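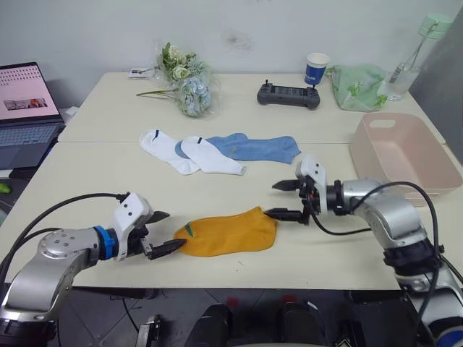 **Sock pairing: grasp is fine, planner keeps dithering**

### tuque_and_torque

Back again with my laundry saga! Quick recap for anybody new: two arms, a pile of socks, match them and get them into the basket. I'm on the Lapointe planner with the Hotden perception node feeding it, and I've logged 901 tries since August.

The trouble is the handoff between "which sock" and "which arm". The planner picks a sock, assigns the left arm, gets a new detection, decides the right arm would be cheaper, and backs off. Then it does it again. I've watched it change its mind 6 times on one sock. The cost difference is tiny and it's all coming from noise in the sock outline.

I've tried smoothing the outlines, and that helps with the plain ones, but anything lying across another sock gets its borders redrawn every update and I'm back where I started. Would you folks fix this in perception or in the planner?

### prairie_pid

Planner, a hundred percent. Put a switching penalty on the arm assignment and move on with your life. Once an arm has started its approach, the other one should have to beat it by a decent margin before it gets a look in. We did that on Almont and it was maybe an afternoon of work, plus another afternoon because I'd got the sign backwards (don't ask).

### loonie_loop

Gonna disagree with prairie_pid. A penalty hides the noise, sure, but then you commit to a bad outline with great confidence. Fix the outline first. What does your grasp point look like up close? If the pick is landing in a silly spot the arm choice hardly matters.

### tuque_and_torque

Fair question. Wrist view:

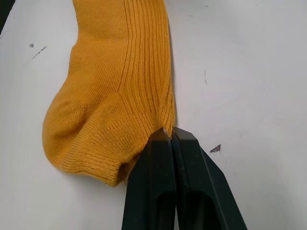

Grasp selection in my setup is a separate scorer that takes the wrist view and ignores the planner's outline completely. It likes edges and it likes ribbing, and I'm pretty happy with it. The fingertips have a proper fold of the yellow knit between them there, low on the right side, and you can see the ribs bending in toward the pinch. What bugs me is the little dark gap just left of the fingers. My scorer has no idea if that's the mouth of the sock or only a fold, so it can't tell me which end it's holding, and the matching step would really like to know.

### loonie_loop

Okay, that's a nicer pinch than I expected, I take back "silly spot". I'd still add an "unsure" class for openings. Forcing a yes or no there will haunt you later when you try to turn one right side out.

### tuque_and_torque

Penalty's in, margin set fairly low for now. Left arm gets first dibs on the yellow one and the right arm waits with its jaws open:
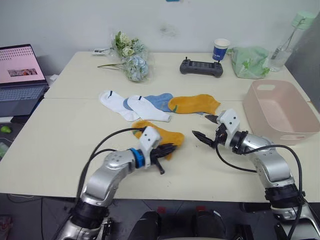 ### prairie_pid

See, commitment! Now log every switch it *wanted* to make and didn't. If most of those are on the overlapping socks, then loonie_loop gets to be right too and you can go fix the outlines with some numbers in hand. My colour threshold was off for ages and that log is how I found it.

### loonie_loop

I'll take partial credit. Also check your detection timestamps against the arm state. Grestier's bridge used to queue old frames and it looked exactly like a dithering planner. Mine was stale by 1019 ms at the worst of it.

### tuque_and_torque

Oh no. I'm on the Grestier bridge. Going to look at the queue depth tonight, will post the switch log once I've got a decent pile of tries with the penalty on.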